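Prandivis Resident Diary
Entry for February, second week
13 comments

The question put to me by the trustees at the start of this residency was a plain one: can machines yet be relied upon for the ordinary chores of a house or a shop floor? I record here the position as it stands this evening.

The morning was spent at the Stirkora laundry with Francine Sutherland, who has charge of the folding room. The folding line there deals well with flat sheets and pillowcases. Fitted sheets are sent to a side table and folded by hand, as are all garments with buttons. Mrs Sutherland has kept a tally of the items passed to her staff, and yesterday it stood at 117 out of 990. She considers the figure respectable. I am inclined to agree, although I note that the difficult pieces occupy her two most experienced people for the greater part of a shift.

Luncheon was taken with Harvey McIntyre, who was less patient. His floor at Brurnik has had a sweeping machine since the autumn. It sweeps the open aisles without complaint and leaves the corners, the space beneath the racking and any spot where a pallet has been set down out of place. A man with a broom follows it at four o'clock. Mr McIntyre asked whether I would call that automation. I replied that I should call it a shared duty, and he did not press the matter.

My own view is that washing, sweeping and moving goods in straight lines may now be given over with some confidence. Tidying may not. To put away a room's worth of odd belongings requires a fresh decision about each one: where to take hold, how firmly, and in what place to set it down. Filippos Kalogeropoulos maintains that the deciding will be solved before the taking hold. Ghislain Paquette maintains the reverse. Both have been asked to submit their reasons in writing.

The afternoon was given to the matter of taking hold, and to the simplest article on the list, a tennis ball on a pale table.
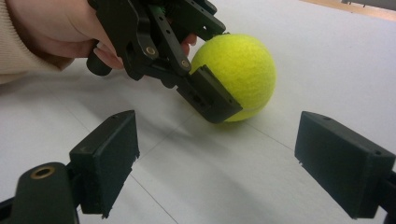 Matters arising

1. The list of household articles is to be extended. A ball presents much the same shape from every side, and a fair judgement requires spoons, socks and a half-full carton.

2. Mr Thibodeau is to obtain the breakage records from the MacLeod kitchens before I write to the trustees.

3. I have asked Mrs Sutherland whether I may return for a full shift. She has agreed, on condition that I fold.

2 shares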